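When the Hand Won't Let Go

Teodoro Bustamante spent most of the spring trying to find out why a robot hand sometimes kept holding things it had been told to put down. He runs testing at Skaltura, a small company that writes the control software for two-armed robots meant to pick groceries from ordinary store displays. The fault showed up in a mock produce section the company keeps for practice runs, and it stopped work there for 2 weeks.

"It was a tomato the first time," Bustamante says. "The arm went over the basket, the software said release, and the fingers stayed closed. Then the arm started back to the stand with the tomato still in the hand."

A held tomato is a nuisance. What worried him was the next step. The program believed the hand was empty, so it planned the following move for an empty hand, with no allowance for what was in it. On one run the fingers came down on a divider with a carrot still in the grip, and the arm kept pushing until the force limit cut in.

"The limit did its job," he says. "But you don't want to get to the limit. If a person has a hand on that shelf, I want the arm to have stopped well before that."

The practice section is set up to be awkward in the ways a store is awkward. Vegetables lie across each other, and one hand often has to manage a basket while the other handles the goods.
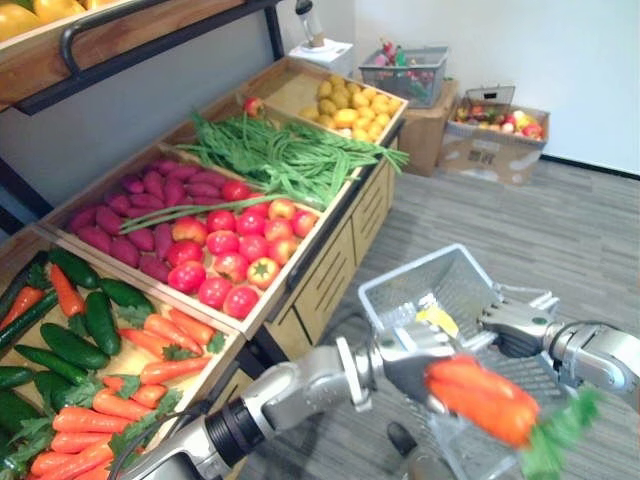

Was anyone hurt while the fault was active?

Bustamante says the team had no injuries. The rule at Skaltura is that people stay outside a taped line whenever the arms are powered, and the rule was kept during all of the runs in question. The damage came to one cracked finger cover and a bent bracket.

Finding the cause took longer than fixing it. The team first blamed the fingers, and changed the tendons on one hand. The fault came back the same afternoon. They then suspected the network, and Zsolt Medve, who looks after the motor controllers, went through the logs of 233 runs by hand.

"I was looking for lost messages," Medve says. "There weren't any. Every release command arrived. The controller got it, said thank you, and did nothing."

The answer was in an update Medve had installed himself. It added a check meant to protect the motors: if the current in a finger was above a set level when a command came in, the controller waited for the current to drop. With a light grip that took a few milliseconds. With a firm grip on something that pushed back, the current didn't drop, because the finger was still squeezing. The controller waited, gave up, and reported the command as complete.

"That last part is the bad part," Medve says. "Waiting is fine. Giving up is fine — just tell somebody."

He wrote a change so that a release command overrides the check, and a second one so that a timeout is reported as a fault and halts both arms. The team also stopped trusting the report by itself. After each release the software now compares finger positions with what an open hand should show, and the arm may not leave the basket until they agree.

They tested the change on soft items, where the old version had failed most often, and used different hands so that the result wouldn't depend on one design.
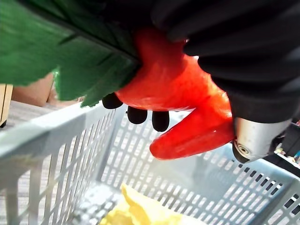 The gripper over the basket with a red item and a green one in its hold.

Skaltura set itself a target of 3,000 releases without a missed one before the arms could go back to normal speed. Bustamante says the first attempt ended early, when a finger position sensor drifted and the new check stopped the arms although the hand was open. He counted that against the target and started over.

"People were annoyed with me," he says. "I understand it. But if it stops for no reason every day, someone will switch the check off, and then we're back in the spring."

The second attempt reached the target. A customer trial with the grocery chain Brovholm, which had been planned for early summer, has been moved to September. Bustamante says Brovholm was told about the fault in the week it was found and has received the full report, including the part about the update.

Medve has changed how he installs updates as well. New controller software now goes on one arm first and runs there alone, with the other switched off, until Bustamante signs for it. There is one item left on their list, a release button on the outside of the arm that works without the software. The parts are on order.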